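Chapter 4
Bringing a Second Animal Home

When Hedvika Zeman moved to the little town of Bogale, she had one elderly cat, a sofa she was fond of, and no plans whatsoever for a rabbit. By the following July she had the rabbit as well (his name was Cudgate, after the street where he was found), and the sofa belonged to both of them. Her story will keep us company through this chapter, partly because she kept such a wonderful diary, and partly because she made nearly every mistake a loving owner can make and was good enough to write them all down!

In the earlier chapters we looked at one animal and one household, and at the routines that grow up between them. Now we come to a question many of you will be asked by clients, neighbors and relatives for the rest of your working lives: should we get another one? You will want to answer kindly, and you will also want to answer well, so we'll take our time over it.

We begin with territory. A cat who has had a house to herself knows it mostly by smell, and a newcomer changes that map before the two have even met. Hedvika's cat stopped using the hallway for days, though the rabbit was shut in the back bedroom the whole time. Her diary puts it simply: "She knows. She walks as far as the door and sits down with her back to me."

From there we move on to scent swapping, first meetings through a barrier, and feeding times, which deserve a section of their own. Near the end you'll find a longer piece on resting places, and on why two animals who seem perfectly friendly may still need beds in separate rooms.

Key terms in this chapter: territory, scent swapping, barrier meeting, redirected aggression, resting place.

Before you read on, think of an animal you have lived with or visited often, and jot down where it slept, where it ate, and which spots it seemed to consider its own. Keep your notes handy, as we will come back to them in Section 4.2.

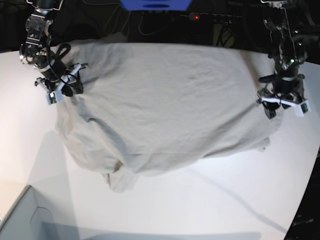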